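# Does a label ever put anything away?

Notes for the March talk, workroom tidying session. Slot is 10 minutes, so skip the Ranlow part if the previous speaker runs over.

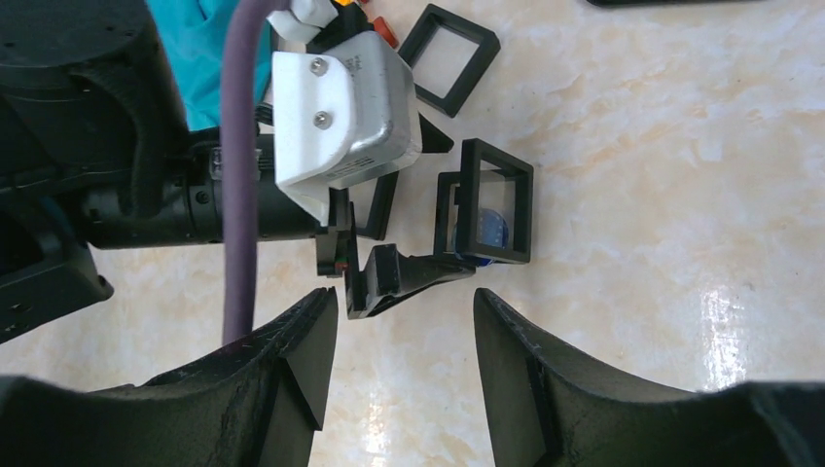 Pennington wrote back on the draft that a cloth has no business next to a cable in the first place, and that any talk on tidying should begin by saying so. Read this out early. It's a fair opinion and half the room will share it.

My answer: maybe. Where would the cloth live instead? On a hook by the door, if you follow the Orholm guide. Then you wipe something down, and the hook is over there, and you are over here. I'd like to see the person who walks back every time. (Pause. Let them look at the turquoise cloth and the purple cable. Don't point at them.)

**What the guide claims**

- Everything has one home.
- Every home has a label.
- If it isn't in its home by the end of the day, it goes in the red bin and the owner collects it.

I followed this for 3 months in our own workroom. The starter kit of hooks, trays and printed labels cost $121. I am not going to say it was useless, and I'd ask people to hold off on the "so it failed" question until the end. My complaint is smaller than that. The guide treats a thing being out as a thing being lost, and I don't think those are the same problem.

**Cloths**

We had a drawer marked CLOTHS. It was always full, and there were always cloths out as well. The guide says this means the drawer is too far away. We moved the drawer. Same result. What did help was buying fewer cloths, and the guide has no page on buying less, possibly for reasons to do with who sells the drawers.

Color came up too. Somebody suggested a color for each job, blue for benches and so on. Ask the room: who here has a color system, and who could tell me what green means without looking at the chart? Expect laughing. Wait for it.

**Cables**

Here I'm softer on the guide. A loose cable does catch on things and it does get worse if you leave it. But the advice is to coil and label every cable, including the ones in use, and I can't make sense of that. A cable in use has to hang or lie somewhere. Ours got labels at both ends. I asked people a few weeks later what the labels said and got shrugs.

A strong color did more for us than the tag. You can say "the purple one" across a room and be understood. Go back to the slide for this line. There is small print on it as well, under the metal part in the middle, and I can't read a word of it. Ask whether anyone can. That's my whole case against tiny labels, so don't rush on to the next slide.

**Screws and small parts**

Dumitz sells a tray with a lid and little wells, and it is a decent tray. I still use it. Their leaflet promises that you'll find any screw in 90 seconds. I would like to know who was looking, what for, and how messy the place was beforehand. If your screws are already sorted by size then you never needed the tray, and if they aren't, you're going to spend an afternoon filling it before you get your ninety seconds.

The screws I lose are the ones I take out and set down "for a minute." A saucer works. So does a jar lid. Someone will say magnetic dish. Yes, fine, if the screws are steel.

**Ranlow (cut if short of time)**

Ranlow's version is the end-of-day sweep: clear every surface, floor included, then lights off. I tried it. The room looked wonderful at six and by ten the next morning it looked how it always looks, except that people had spent the first part of the day getting out what they'd put away. They say this settles down once the habit takes. Perhaps it does. We gave it a fair run and I got tired of waiting.

I will grant them the floor. A clear floor is worth having, and I've no argument to make against it.

**What I'd keep**

- Fewer cloths.
- Cables you can tell apart from across the room.
- One dish for whatever you've just unscrewed.
- Big lettering or none.

**Likely questions**

*Isn't this just an excuse for a messy room?* Partly. Say so, then ask what the mess is costing them, in minutes, and whether they've ever timed it.

*Would you buy the kit again?* The hooks, yes. I'd buy them on their own. The labels are still in the drawer, next to the cloths.

*What about shared rooms?* I don't have a good answer. Ours is shared by people who get along. Ask if anyone with a worse arrangement wants to speak, and give them the rest of the time.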